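Adding an Episode Page to the Brostari Series Wiki

Editors may create a page for any broadcast episode of Brostari that does not yet have one. The wiki currently holds 3,402 pages, of which 179 cover single episodes. Please follow the steps below before submitting a new page for review.

Step 1. Check the title
Search for the episode under both its original title and its English title. Alternate spellings should redirect to the existing page.

Step 2. Write the opening sentence
State the English title, the original title in parentheses, and the episode number. Mention a first appearance only if the character or vehicle is seen on screen. A name spoken in dialogue is listed as a first mention.

Step 3. Write the synopsis
The short synopsis should run to no more than 4 sentences and should not reveal the ending. The full plot goes under its own heading, in the present tense. Dialogue is quoted from the official subtitles.

Step 4. Complete the cast list
Copy names from the closing credits in the order shown. Guest roles are placed after the regular cast. Voice actors and suit actors have separate lines.

Step 5. Submit
Select "Send for review" and enter the episode number in the summary box. Pages from the Hafstein arc are checked by the continuity editors and may take longer to appear.
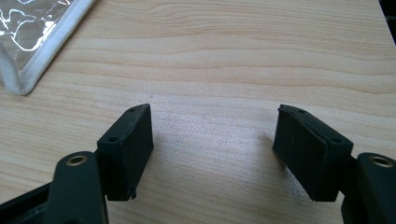

Bjartur Snorradóttir: Does Step 2 apply to the recap special after episode 69? It has a title but no number of its own, and I left that part blank in my draft.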